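Minutes of the canteen and packed lunch meeting, Nulgate building, July
Start 3:15 p.m. Present: kitchen group, two people from the Tultholm office, one from purchasing.

1. Minutes of the last meeting
Accepted without changes. The question about the second refrigerator stays open until Kwiatkowski sends the new price.

2. Lunch orders
In June we prepared 162 lunches, compared with 123 in May. Tultholm asked if the order list can close later than 10 a.m. The kitchen group does not agree – the bread must be ordered before this hour. It was decided to keep 10 a.m. and to send a reminder at 9.

3. Sandwiches and trays
We discussed the long sandwich with one orange layer and one green layer. Most of the members want to keep it on the menu.
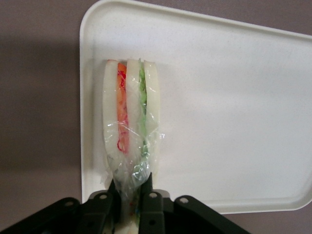 Item 3: long sandwich on the white tray.

Skumthorpe delivers trays in packs of 16. Purchasing will order three packs and ask if the lids can be bought separately. The Tultholm members wish for a label with the ingredients on every order, and the kitchen group will write a first version.

4. Other matters
The cleaning list for the sink area is again not signed. It will hang next to the door from now on.

Meeting closed at 4:05 p.m. Next meeting in August, same room.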